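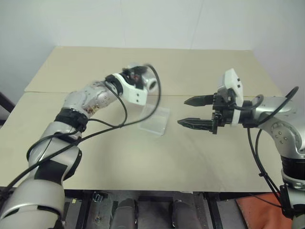 Karatow Duo, jeu de données de manipulation à deux bras, fourni avec le kit du même nom. Version du 20/10/2023, remplace celle d'avril (ne pas mélanger les deux, les index ne correspondent plus). Tâche principale : prise et transfert d'objets transparents, le cas que tout le monde nous demande et que les capteurs de profondeur ratent. Le bloc en acrylique clair entre les deux bras se repère surtout à ses arêtes et à son ombre sur le papier beige, donc attention aux augmentations trop fortes sur le contraste, elles effacent l'objet. Pince à deux doigts striés côté droit, doigts longs et effilés.

Contenu

2 428 épisodes au total
1 239 transferts d'un bras à l'autre
997 prises simples
le reste : reprises, essais interrompus, calibration

Chaque épisode = un dossier. Dedans : vidéo tête, positions articulaires des deux bras, ouverture de pince, consigne en texte (français et anglais), fichier de notes. Les notes sont parfois vides. Fréquence d'enregistrement dans le fichier meta, elle change entre les lots, lisez-la au lieu de la coder en dur.

Installation

Décompresser l'archive dans data/, lancer le script verif.py, attendre. Si la somme de contrôle ne passe pas sur le lot 6, retélécharger seulement ce lot là. Python récent conseillé. Pas testé sous Windows.

Le chargeur Skollico lit le format directement. Pour Drundero il faut passer par convert.py – lent, prévoir de la place disque, les fichiers intermédiaires ne sont pas supprimés tout seuls.

Utilisation prévue

Apprentissage par imitation, évaluation de détecteurs sur objets transparents, réglage du kit avant mise en service chez le client. Pas prévu pour certifier quoi que ce soit côté sécurité. Pas prévu non plus pour la pesée ou l'estimation d'effort, les couples moteurs enregistrés sont bruts et non recalés.

Limites connues

Un seul poste, une seule table. Le fond change peu : mur blanc cassé, papier beige, câbles noirs qui pendent le long des bras. Un modèle entrainé uniquement là-dessus généralise mal, on l'a vu chez Abubakari dès qu'ils ont mis un plateau sombre.

Flou de mouvement sur certaines images, surtout au poignet gauche. On les a laissées. Un indicateur "flou" existe dans meta mais il est calculé automatiquement et se trompe, à vérifier à la main pour les usages sérieux.

Les câbles passent parfois devant l'outil. Pas de masque fourni pour l'instant.

Consignes en anglais traduites vite, relecture en cours par Rosalía Sotomayor.

Changements depuis avril

– index refaits
– épisodes en double retirés
– noms des articulations enfin identiques à gauche et à droite
– champ "operateur" supprimé
– correction du décalage entre vidéo et articulations sur les prises simples

Licence

Usage interne et recherche pour les acheteurs du kit. Redistribution : demander avant. Les poids du modèle de démo sont sous une licence à part, voir LICENCE_POIDS.txt.

Contact

Données : Kojo Antwi. Kit et pièces : Jordan Mellor. Pour un bug joindre le numéro d'épisode et la sortie complète de verif.py, sans ça on ne peut pas reproduire.

A faire

masques des câbles
deuxième fond de table
documenter le repère caméra (Usman Yousafzai a le brouillon)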